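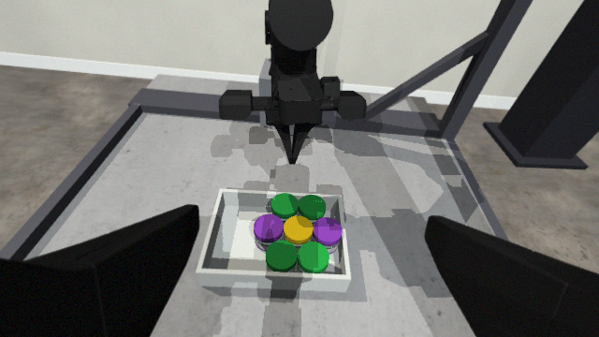 Re: [denska-users] middle pot, packed trays, and why your policy goes round the edge

Hi all,

I've been meaning to answer this for ages and then the cluster went down and then I went on holiday, so apologies to whoever has been waiting. I'll put the original question back in so people don't have to dig through the archive:

> We've been trying the packed tray task in Denska with our own
> grasp policy and we're stuck. Loose pots are fine, a short row is
> fine, but as soon as the pots are in the honeycomb layout the thing
> refuses to go for the one in the centre. It hovers, picks a
> neighbour on the outside, and if we mask the neighbours out it just
> pushes down on the lid until the episode times out. We're training
> on 800 demos, all of them in the Olmedo set. Has anybody got the
> centre pick to work without cheating on the spacing? And did you do
> anything about the shadows? Ours gets much worse when we turn the
> full lighting rig on.

Yes to both, more or less! We hit exactly the same wall in May and it took us far longer than it should have. I'll go through what we did in the order it mattered, which is a very different order from the one we did it in (I'll spare you that).

First, the demos. I'm fairly sure the Olmedo set is your main problem. It's a lovely set and we still use it for warming up, but if you plot where the grasps land, nearly everything is on a pot with at least one open side. So the policy learns, quite sensibly, that you come in where there's room. With seven pots in a tight cluster the one in the middle has a neighbour in every direction, and there simply isn't a grasp in the data that looks like that. More demos of the same sort made no difference for us. We doubled them at one point and all we got was a policy that was very, very confident about the outside pots.

What did help was running the task backwards. We call it the Ukia trick in our group, after the machine it first worked on, so that's the name you'll see in the config files. You start from the tray with the centre free, put the last pot in, record the whole thing, then play the states in reverse and relabel the actions. Placing into a hole turned out much easier to script than picking out of one, and you get the finger angle for nothing, as the fingers have to be in a sensible place to let go. You do need to throw away the runs where a neighbour gets nudged on the way in. Reversed, those look like a pot magically tidying up its friends, and the policy tries to copy it, with hilarious and expensive results.

Here's the sort of tray I mean with the middle free, green lids in front and behind and a purple one on either side of the gap: 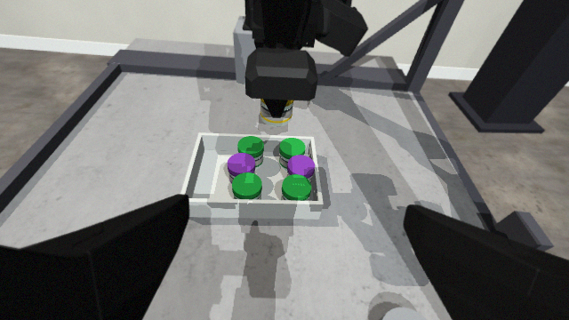
Shadows, lids and the wrist view

Second part of your question. I'm attached to this bit, so bear with me.

With the full rig on, the arm and the struts throw those big blocky grey patches all over the table, and they fall on the tray as well. We had a nasty few weeks where the policy seemed to be treating a dark patch on a lid as the edge of the lid. You could see it in the saliency maps, and if you slid the light across while everything else stayed put, the predicted grasp point slid along with it. Horrible.

We tried three things. Turning shadows off for training made the sim numbers look splendid and then everything fell over the moment we turned them back on for testing, so please don't do that. Random light positions helped quite a bit. What helped most was moving the light during the episode, slowly, so that the network sees the same lid with the shadow in several places and the same correct answer each time. It costs you some render time. Clerel (our scheduler, for the newcomers) copes fine if you keep it to 16 environments per card, and above that it starts dropping frames without telling you.

On colours: shuffle them. We had an early version where the centre pot always got the same colour and of course the network found that within minutes. Now the lid colours are drawn fresh for every tray and the policy is told which slot to go for, with no colour hint at all.

We kept the wrist view, fingers and all. I know a couple of people on here crop the fingers out, and we tried that too, but the reversed demos got noticeably worse without them. My guess is that the network is using the gap between the fingertips and the nearest rim as a ruler. I haven't proved it, so if anyone has a student looking for a small project, there you go.

Where we ended up

Final test was 700 centre picks, packed tray, lights moving, spacing straight from the stock Denska task (no cheating, promise). 658 counted as good, meaning the target pot was lifted clear and none of the others had shifted by more than the task tolerance. Before the reversed demos we were nowhere near that, and I'm too embarrassed to post the old number to a public list.

The ones that still fail are mostly of one kind: the fingers come down slightly twisted, one tip lands on a neighbour's lid, and the whole thing stalls. Tilting the approach a little fixes some and breaks others. I've also had no luck whatsoever when the tray sits hard up against the rail, but I doubt that's got anything to do with the method, I think our planner is just rubbish there.

This is all simulation, mind. I'm not claiming anything about real pots until we've tried some.

Configs are in the usual place under ukia_reverse. The readme is out of date, ignore the bit on gripper width and use whatever is in the yaml. If you try it on your own policy I'd love to know how you get on, particularly whether you need as much filtering on the nudged runs as we did. Ours is set quite harshly and I suspect we're binning good data.

Cheers, and sorry again for the wait!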